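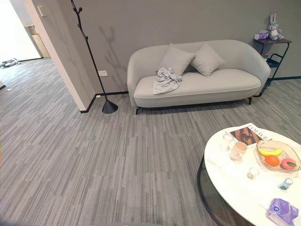 Sofa corner, rabbit on duty

Right, small thread on the Great Grey Sofa Tidy, for everyone who asked after I moaned about it on Friday.

1/ The sofa came from Oltia in March and I love it, curvy back and all. The problem is that a grey sofa with grey cushions against a grey wall hides grey washing. I have walked past that bundle on the seat so many times it's practically upholstery.

2/ And yes, there's a coat stand RIGHT THERE. The tree one, black, little stubby branches. Bare as you like! Everything I own goes on the sofa instead. I paid 43 quid for that stand in Marnulstead and carried it home on the bus. Lovely shadow on the wall though.

3/ So the new rule is 14 minutes on the timer before tea. Hang up, fold, plump the two cushions, done. Tissues and rabbit stay on the side table -- I'm not moving the rabbit for anyone.

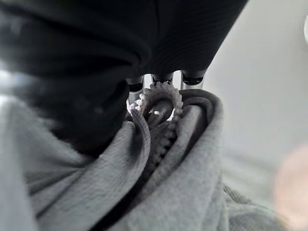 4/ Hoodies are my downfall. I can fold a T-shirt half asleep but a hoodie just slithers into a heap, hood one way, sleeves the other. What's helped is sorting the zip out before anything else. The dark zip on this grey one vanishes into the folds, so I go looking for the white toothed ring, which is dead easy to spot against all that grey, and work from there. Zip up, face down, sleeves in, hood over last.

5/ Deolinda Serrano (my sister-in-law, folds like a shop) says hang them, never fold. But then you get the pokey bit at the back of the neck from the branch stubs?? Happy to be told otherwise.

6/ Several of you asked about the side table. It's the Skakness one, black metal, shelf underneath. I got mine for 22 quid second-hand. Good height for a cuppa if the rabbit budges up.

7/ Tomorrow is the airing cupboard. Send biscuits -- and if anyone's got a way of folding fitted sheets that doesn't end in swearing, I'm all ears.

Last updated: Sunday, June 8, 2025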